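## Part 4: Setting up your camera moves in Cletby

Okay, so your shots are blocked, your characters are standing more or less where they should be, and now you want the camera to do something. This is my favorite part of the whole pipeline and also the part where I've lost the most evenings, so I've written it up the way I wish somebody had done it for me when I started on *Pretenstead* (my short about a lighthouse keeper and a very rude goose).

I'm using Cletby with the Riker rig pack installed. If you skipped the Riker install in Part 2, go back and do it now, because half the menu names below won't exist for you.

### Before you start

- Save your scene under a new name. I just stick `_cam` on the end.
- Set your project frame rate. Mine is 24. If you change it later, every key you've placed will slide, and you will be sad.
- Hide anything heavy. The lighthouse set has 671 separate rocks in it (I got carried away) and the viewport crawls until I turn that layer off.

### 4.1 Make the rig

1. Open the **Shot** panel and pick the shot you want to work on.
2. Click **Add > Riker Camera > Three-Part**. You get a base, an arm and a head, already parented to each other.
3. Rename all three right away. I use the shot number plus a word, like `sh12_base`. Torben Kettler, who did the lighting on my film, once opened a file of mine with eleven things called `camera_copy` in it, and I still hear about that.
4. Select the base and drag it to where an actual camera operator would stand.
5. Lock the scale on all three parts (the little padlock in the Transform tab).

**Caution:** Don't scale the base to "get closer" to your character. It looks fine in the viewport and then your depth of field goes completely haywire at render time. Move the base or change the lens, that's it.

### 4.2 Pick a lens

1. Select the head and open the **Lens** tab.
2. Choose a preset. I start nearly everything at 35 and go from there.
3. Scrub through the shot and check the edges for anything that shouldn't be there, like the end of your set.
4. If you want a wide, bendy look, switch **Projection** from Flat to Curved and bring up the **Bend** slider a bit at a time.

I used Curved for the goose's point of view and it's great fun, but it's really easy to overcook. Anything above the halfway mark made my test audience (my sister, plus Yulan Cheng from the animation meetup) feel a little seasick.

**Note:** Flat and Curved cameras can't share a render queue. Put them in separate queues or Cletby will quietly render everything Flat. I found this out at two in the morning.

### 4.3 Block the move

Here we go, the good bit! You only want two keys to begin with. I mean it. Resist the urge to put one on every pose.

1. Go to the first frame of the shot and press **K** with the base selected.
2. Go to the last frame, move the base to where the camera ends up, and press **K** again.
3. Play it back at full speed. Don't scrub, play it.
4. If the move feels late, pull the first key earlier. If it feels like the camera knows what's coming, push it later by three or four frames.
5. Once the base is right, do the same for the head so it looks where it needs to look.
6. Only now add a key in the middle, if the shot really wants one.

My longest shot runs 243 frames and it still has just three keys on the base. The first version had dozens, and it wobbled like a shopping cart.

### 4.4 Smooth it out

1. Open the **Curve** window and select the base keys.
2. Press **Ease > Soft Both**.
3. Look at the start of the curve. A camera with some weight to it takes a moment to get going, so you want a gentle slope there.
4. Look at the end. I like mine to settle a hair past the final position and drift back.
5. Do *not* ease the head and the base by the same amount. Let the head finish first.

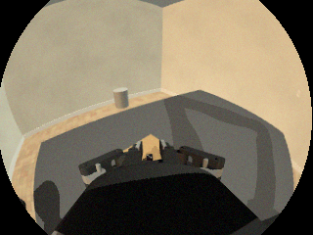

If you get a bump in the middle of the move, it's almost always a leftover key on the arm. Select the arm, open **Curve**, choose **Show All**, and delete whatever's hiding in there. Riker adds one at frame zero by default and I have no idea why.

### 4.5 Run a playblast

1. Turn your hidden layers back on.
2. In **Output**, choose **Quick Preview** and set the size to half.
3. Tick **Burn In Frame Numbers**. You'll want them when somebody says "the part near the end feels weird."
4. Hit **Go** and get yourself a snack.
5. Watch the result away from your desk if you can. I send mine to my phone and watch on the couch, and I catch way more that way.

**Caution:** Quick Preview overwrites the last file without asking. If you like a version, rename it before you hit Go again. I lost a really lovely crane move in August and never quite got it back.

### If things go wrong

**The camera flips upside down partway through.** Your head rotation has crossed straight up. Add a key just before the flip and retype the roll value as 0.

**Playback stutters but the render is fine.** That's the viewport cache. The default is 107 MB, which is tiny. Go to **Preferences > Playback** and type in 2,000, then restart.

**The character slides against the floor.** Check whether the floor got parented to the base by accident. It happens when you drag things around in the outliner with Riker open.

**Your Bunnag exports come in with no camera.** Tick **Include Rigs** in the export box, and bake the move first (**Edit > Bake to Keys**). Bake a copy, though, and keep the original so you can still edit it.

Part 5 covers cutting between cameras, so leave your rigs unlocked for now and keep that `_cam` file handy.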